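Moving the Saturday-style market out of the Trarthorpe car park, a short thread. 2024-01-27
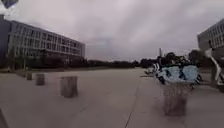
1/ Council has offered us the Paterson plaza for June. We'd have 40 stalls at 18 dollars each. It's all open concrete between the buildings, and the only trees on the left are small ones near the building, so bring your own shade.

2/ No pegs. Every gazebo leg needs 10 kilos on it.

3/ Sekley Street is the way in for vans. Unload, then park elsewhere.

4/ Stall forms open next week.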